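Home Kitchen Site Checklist - Flaltano Recording Service, Trial Review
Last updated: April 2025
4 min read

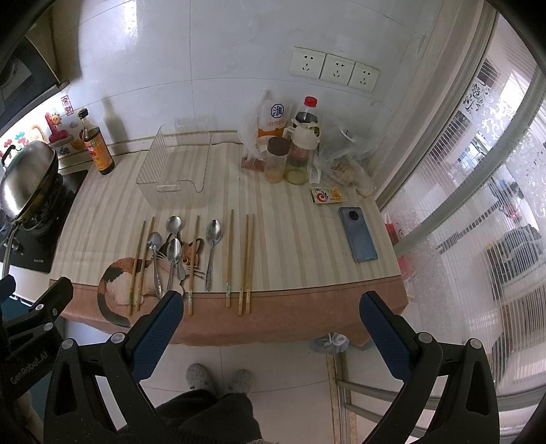
Counter with chopsticks and spoons set out, gripper open. Refer to sections 2 and 3.

Prepared by Dendwood for the trial of the Flaltano in-home recording service. Flaltano supplies the operator, the hand-held grippers and the task list. The household supplies the kitchen. The task checked on this visit was cutlery handling, site 41 on the trial list.

Ratings: OK, FIX (before the next session), NOTE (no action needed to continue).

1. Before the operator starts

1.1 Household has signed the consent form and has a copy. OK
1.2 Operator has the task card for the day. OK
Comment: Card was an older version from November. The cutlery task is the same in both, so we let it go. Flaltano should collect the old cards.
1.3 Children and pets out of the room. OK
1.4 Operator has been shown the way out and the gas shutoff. FIX
Comment: Way out yes, shutoff no. The operator had to ask. Add a line to the Flaltano arrival form.

2. Work surface

2.1 Surface is stable and does not rock when leaned on. OK
2.2 Cloth or mat does not slide. FIX
Comment: The tablecloth hangs over the front of the counter and is not clipped. It moved when we tugged the border by hand. Clip it, or take it off for the session. The household prefers to keep it on, so clips.
2.3 Only task items within reach of the jaws. FIX
Comment: The cutlery has enough room at the front. The condiments at the back right are a tight group, and the oil pot and the tall bottle with the red cap stand close together. Move all of it to a shelf. The small sachet lying in front of them should go too.
2.4 Glass items moved or set back. NOTE
Comment: One glass sauce bottle at the left, near the wall. Acceptable for cutlery work, which stays at the near half of the cloth. Not acceptable for any task with wide arm movement.
2.5 Phones and personal items off the surface. FIX
Comment: Phone face down near the right edge of the cloth. This came up at other sites as well. It is a drop risk and a privacy risk.
2.6 Light at the work surface at least 500 lux. OK
Comment: Backsplash is well lit. No extra lamp needed.

3. Stove and power

3.1 Burners off and confirmed by the operator. OK
Comment: Confirmed out loud at the start. The service sheet only asks for this once. We would like it repeated after every break.
3.2 Cookware removed from the stove or sitting flat. FIX
Comment: Wok is tilted on its side over the burner with the long handle pointing toward the operator's side. A sleeve or the outside of the left gripper could catch it. Take it off the stove.
3.3 Sockets clear of bottles and bags. NOTE
Comment: Wall sockets are directly above the condiments. Moving the condiments for 2.3 takes care of this.

4. Floor and door

4.1 Clear standing space, 800 mm minimum in front of the counter. OK
4.2 Nothing on the floor to trip on. FIX
Comment: Tied plastic bag near the sliding door track, just under the edge of the cloth. Move it before the session starts.
4.3 Door track visible to the operator. NOTE
Comment: Track runs along the floor on the right. Operator should not step back to the right with both hands full. Mark with tape if the same kitchen is used again.
4.4 Closed shoes with a firm sole. FIX
Comment: Operator was in fuzzy slippers on tile. Household asks for no outdoor shoes, fair enough, but the service should bring indoor shoes with grip. Traleck sells a washable pair that we have used at other sites.

5. Grippers

5.1 Jaws open and close fully with no sticking. OK
5.2 Finger pads seated, no lifting at the corners. OK
Comment: Checked by hand on both units before the session. Thin round chopsticks are hard on the pads, so check again at the end.
5.3 Pivot pins tight. OK
5.4 Pinch point warning given to the operator. NOTE
Comment: Given verbally. Should be on the task card.
5.5 Breaks taken. OK
Comment: Service allows sessions of up to eight recordings before a break. No complaint of sore wrists.

6. Result

Conditional pass. Recording may go ahead at this kitchen once the FIX items are closed. Most take a minute or two on site. Items 1.4 and 4.4 are for Flaltano to change in the service itself, and we want those in writing before the Takeda kitchens are booked.

Recheck 2.2 with the clips on - the border seam is thick and small clips may not hold.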